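**Trimska room pack, reviewed for practice rules**

Tumelo Du Plessis and I spent 4 evenings with Trimska, a pack of simulated rooms for robot arm work, sold with a short rulebook. We wanted to know if the rules hold up. 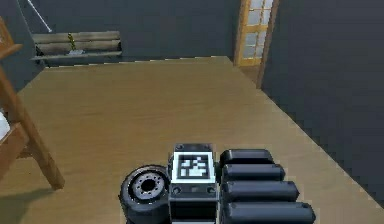

Rule 2 covers markers and is the best page in the book. It says where a marker may go, how large it should be and when to check it again. The black-and-white square on the palm block follows the plain style it asks for, with a thick white border.

The rule on contact with furniture is weaker. It gives a stopping distance for walls and doors, but leaves tables to the user.

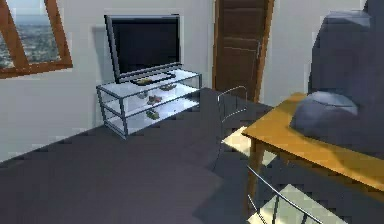 We wrote our own limit and kept it for all 32 runs. Sipho Hendricks at Petchrat uses a stricter one, and I may copy it in August. The log sheet has room for 88 entries and should have a column for the rule version.

The reset rule is short: clear the tabletop, save the log, then load the next run. 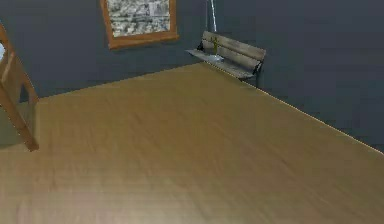

## Worth buying?

Yes, if you already have a safety policy. New teams will need a fuller guide beside it.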